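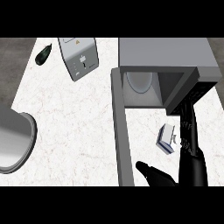
A microwave on a marble worktop.

The village that learned to boil its kettle in turns

Gendcombe gets its electricity down one line, which comes over the hill on wooden poles and has done so since before most of the village was born. When the line is working, people don't mention it. In January it went down for the better part of a night, and they have mentioned little else.

The fault was a failed transformer at the Lusari substation, a fenced square of gravel that most residents had taken for something to do with the water board. An alarm went off in a control room a county away and an engineer was sent. He got lost, as engineers do, at the crossroads where the sign has pointed to the wrong Gendcombe for years.

Hubert Pawlak runs the substation for the network company, along with a good many others, and he has the calm of a man who is only ever telephoned when things have gone wrong. "It was 91 per cent loaded before it tripped," he told me over the fence. "Teatime. Everybody comes home and puts everything on." He said this without reproach, but I went home and looked at my oven with new eyes.

The replacement unit, made by Brenorberg, is on order. Until it arrives, Gendcombe is being fed through a smaller spare with the temperament of an elderly pony. It will carry the village perfectly well, provided the village doesn't all lean on it at once. Hence the letter, dated 2022-02-07, asking 80 households to "consider spreading their use of larger appliances across the evening".

It is a polite letter. It has also done more for neighbourly suspicion than any planning application. My street has drawn up a rota, with cooking in two sittings and washing machines after nine. Someone at number 20 is believed to own a hot tub. It has never been seen, though steam has been reported.

The grander answer is supposed to be the Magalhães scheme, a battery in a shipping container behind the playing field, which would fill itself up overnight and see us through supper. It has been approved twice and objected to three times, once on the grounds of hum. The hum has been compared, in writing, to that of a fridge. Several objectors have fridges.

Pawlak is in favour of the battery but doesn't expect to see it this year. He has 2000 customers on his patch and a van that needs a clutch. Before I left he checked a dial, wrote a number in a notebook and locked the gate. Then he asked whether I knew a quick way back to the main road, and I told him to ignore the sign.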